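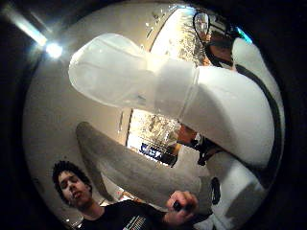 What the glove money went to

Okay, budget post! Marthinus and I finally sat down with the Wonlow order for next year, and I wanted to write it up while I still remember why we picked what we picked.

The glove was the big line, $530, and I'd pay it again (Oriana wouldn't, she wants two cheap ones). What I totally forgot in July was everything that plugs into it. Cables, hubs, cable ties, a bag to haul it all in.

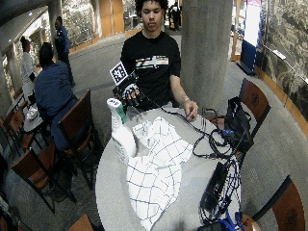 Glove, marker, spray bottle, cloth, and so many cables.

So this time cables get their own line, $215, and I'm adding 28 for cloths and spray bottles. Small stuff, but it adds up if you want the robot to learn more than one kind of bottle. Gervasio also wants 4 spare markers. Fine, they're in.

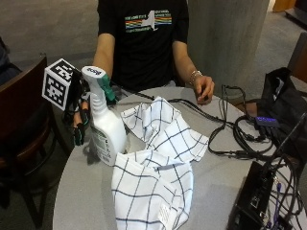

Right hand on the bottle, USB hub back there in the tangle.

Still undecided on a second electronics box. Skondance quoted us one and I haven't opened the PDF yet. If you've bought from them, tell me how shipping went!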